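4.2 What the episodes do and do not cover

Much recent work treats the number of demonstrations as the main measure of a manipulation set. We are not convinced. Our glassware set holds 479 episodes, recorded by teleoperation on one bench, and a policy trained on all of them did little better than one trained on the first 130. Before adding more, we went back through the recordings to see what the later episodes had brought in. Figure 3a is typical of the wrist view when the arm is close to the cylinder.
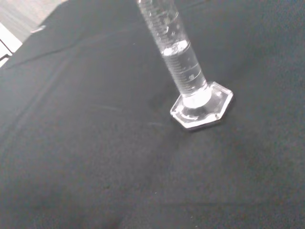 Figure 3a. Wrist view of the graduated cylinder. The numerals on the tube are too blurred to read.

At this distance and angle the mouth of the cylinder is out of view. A policy asked to pour into it has to get the position of the rim from somewhere else, either from earlier views or from the second camera. Marchuk's tool, Riltlow, labels such episodes as "target visible" whenever any part of the glass can be seen. We think that label is too generous, and we relabeled 74 episodes by hand.

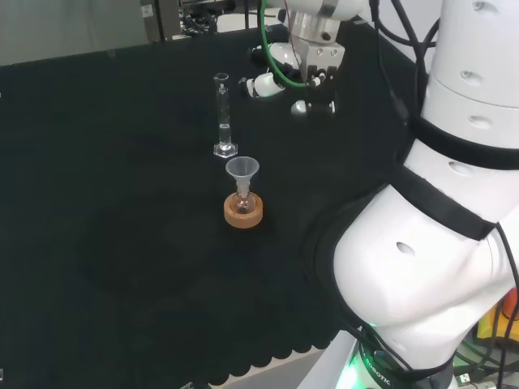

Figure 3b. Head view of the same bench, with the cylinder, a flask in a cork ring, and a funnel seated in the flask neck.

The head view recovers the rim but gives up fine detail. Liquid level is a weak signal from here, and two of our annotators disagreed on it often enough that we dropped level from the training targets. It has been suggested that a learned encoder would pick up what the annotators missed. That may be so, but we found no evidence for it in our runs.

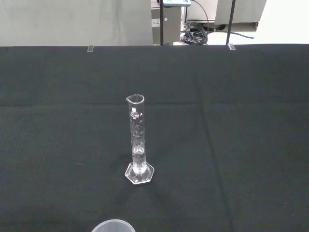

A second concern is the background. Every episode was recorded over dark cloth, which makes clear glass easier to pick out and probably flatters the results. The Pretola split, recorded on a bare bench, was meant to test this, but it is small and we would not lean on it.

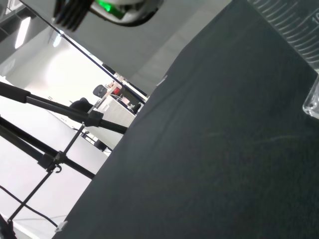

Calibration drift is harder to rule out. We checked the wrist camera every Monday and found small shifts after most of the longer sessions. Because the wrist view tilts so far in some poses, it takes in ceiling lights and stand legs as well as the bench, and a policy could be using these as landmarks. Masking everything past the cloth edge lowered success on the held-out episodes, which fits that reading but does not prove it. We report masked and unmasked scores separately in Section 5.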